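Cedar

A small toolkit for recording, checking and replaying two-arm tabletop work

Cedar is the software we use to run a pair of arms over one table. It covers the boring middle of the job: reading the leader arms, keeping the clocks lined up, writing episodes to disk, checking them before anyone trains on them, and running a policy back on the same hardware with sensible limits in place. It started as a folder of scripts that Mackenzie Lachance kept on one workstation, and it has grown into something we now use every working day and are really happy to share.

This README covers the code and the sample recordings that ship with it. If you only want the recordings, skip down to "The sample set."

What's in the repository

cedar-core holds the control loop, the arm drivers and the safety limits.

cedar-rec holds the recorder and the episode format.

skodel is the episode checker. It can be installed alone and has no robot dependencies, so it runs happily on a laptop.

leclerc is the planner: joint-space moves, home positions, and the keep-out volumes that stop the two arms from meeting in the middle.

sterkarent is the policy runner. It takes any model that accepts images and joint positions and returns a chunk of actions.

The names have no meaning. We picked them off a list so we could stop calling everything "utils2".

Getting started

You need Linux, Python 3.10 or newer, and a kernel that lets you raise thread priority. A GPU is only needed for sterkarent.

Clone the repository, make a fresh virtual environment, and run pip install -e . from the top folder. Then run cedar doctor. It looks for both arms, both leaders and every camera listed in your station file, and prints one line for each. Please run it before opening an issue! A good half of the early reports we got came down to two USB devices swapping names after a reboot, and doctor catches that now.

Next, copy stations/template.yaml to stations/yours.yaml and fill in the serial numbers. Left and right are always given from the point of view of the overhead camera, never from where the operator sits. We went back and forth on this, and the camera won because every saved episode is looked at through it later.

Finally, run cedar home --station yours. Both arms move slowly to their rest positions. Keep a hand near the stop button the first time.

How the control loop works

One process owns the arms. It runs at 200 Hz and does very little on each tick: read the joint states, read the latest target, apply the limits, send the command. Nothing else is allowed in there. Logging, image handling and the policy all live in other processes and talk to the loop through shared memory.

If a target goes stale, the loop holds the last position and waits. It doesn't extrapolate. An older version did, and the arms would drift gently onward whenever the image queue backed up, which made for some exciting mornings.

Each joint has a position limit, a speed limit and a limit on how fast the speed can change. The gripper has its own limit on closing force. The defaults are cautious and we'd suggest leaving them that way until you have a few dozen clean episodes behind you.

Perception

We keep perception light. The overhead camera gives the policy its main view, and a small detector gives the checker a rough idea of where things are on the table. The detector is not used for control at all. Its job is to help skodel answer questions such as "did any piece of fruit end up in the bin in this episode?" without a person watching the whole recording.

The labels are plain: bin, banana, apple, lime, cherry, cloth, plant, gripper. Small things are the hard ones. The cherry gets lost a lot, and a cloth with deep folds will sometimes be split into two cloths. If you retrain the detector, look at those two classes first.

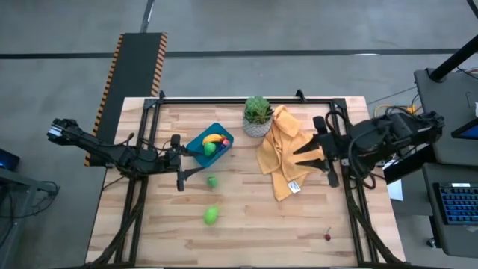

Can I use Cedar with only one arm?

Set arms: [right] or arms: [left] in the station file and the missing side is skipped everywhere, including in the episode format, where its columns are left out. The keep-out volumes are turned off too, so leclerc will plan faster. The policy runner needs a model trained on single-arm data, and it will refuse to start if the action size doesn't match.

Planning and the shared middle

Two arms reaching over one table want the same space. leclerc handles this with a simple set of rules that we've grown very fond of.

The table is split into a left zone, a right zone and a shared zone down the middle. An arm can enter the shared zone whenever the other arm is out of it. When both need to be in there, the planner checks the distance between the two sets of links at every step along the path and slows the later arm until there is room. During teleoperation the same check runs live, and the operator feels it as a soft push on the leader.

Objects that should stay put can be given their own keep-out volume. A pot with a plant in it is a good candidate. You draw the volume as a box in the station file, in table coordinates, and cedar view shows it laid over the live camera so you can nudge the numbers until it fits.

The rules don't know about soft things. A towel has no keep-out volume and no shape the planner understands, so anything involving cloth is left to the operator or the policy. Rhonda Lavoie has a branch with a rough height map for folded fabric, and it already looks promising - the open part is getting it to update fast enough while a gripper is blocking the view.

The sample set

The repository links to a sample set of 439 episodes recorded with Cedar on our own table. We put it out so that people could try skodel and sterkarent before wiring up any hardware, and so that the format had something real behind it.

Tasks fall into two families. In the first, toy fruit is moved into or out of a small bin. In the second, a cloth is folded, spread out or pulled aside. Some episodes mix the two. Every episode carries one sentence of instruction, written by the operator before the recording began.

Each episode folder contains:

meta.json - the instruction, the station name, the operator code and the software version
joints.parquet - positions, speeds and gripper opening for each arm, with targets alongside
overhead.mp4 - the overhead view
wrist_left.mp4 and wrist_right.mp4 - the wrist views, where we have them
checks.json - whatever skodel had to say

Episodes run up to 60 seconds. Anything longer was stopped and started over. Failed attempts are kept and marked with success: false, and we'd encourage you to look at them, as they're some of the most useful recordings in there.

What skodel checks

Run skodel check path/to/episodes and it goes through the lot. It looks for dropped images, clock drift between cameras and joints, long stretches without movement, joints sitting at their limits, and grippers whose reported opening doesn't match the target. It also flags episodes whose first image differs a lot from the others in the same batch, usually a sign that a camera got bumped.

There are 19 checks in all. Each one gives pass, warn or fail, plus a line of plain text you can read without opening the source. You can write your own in a single Python file: take an episode, return a result, drop the file in the checks folder. Mackenzie's favorite is the one that spots an arm trembling in place, because it led us to a loose connector we'd been blaming on the model for a week.

Running a policy

sterkarent run --station yours --model path/to/model starts the runner in dry mode. The arms stay still while the predicted motion is drawn over the live image. Add --live when the drawing looks reasonable.

Actions come in chunks. The runner blends the end of one chunk into the start of the next, and you can set the overlap with --blend. Too little gives you a visible twitch at each seam. Too much makes the gripper late to close, and small fruit suffers first. Start with the default and change one thing at a time.

Press the space bar to pause and h to send both arms home. Taking over from the leader works at any moment, and the takeover is written into the episode as its own column, so corrections can be used for training later.

Known limits

Everything in the sample set was recorded on one table, under one set of lights. A model trained on it alone should not be expected to work on your table.

The objects are mostly toys. They're light and they don't bruise, so gripper force in these recordings says very little about handling real food.

Overhead views contain whatever was near the table at the time, including screens and desks. If your model is picking up on the background, skodel crop will trim the videos to the table area listed in the station file.

Camera calibration is still a manual step. It's slow. We want to fix it.

Contributing

Pull requests are very welcome, and small ones get looked at first. Rhonda goes through open issues on Monday, so anything sent over the weekend has a good chance of a quick answer. For driver changes, please include a short log from cedar doctor and say which arms you tested on. For new checks, include one episode that should pass and one that should fail.

The code is under the MIT license. The sample set is under CC BY 4.0.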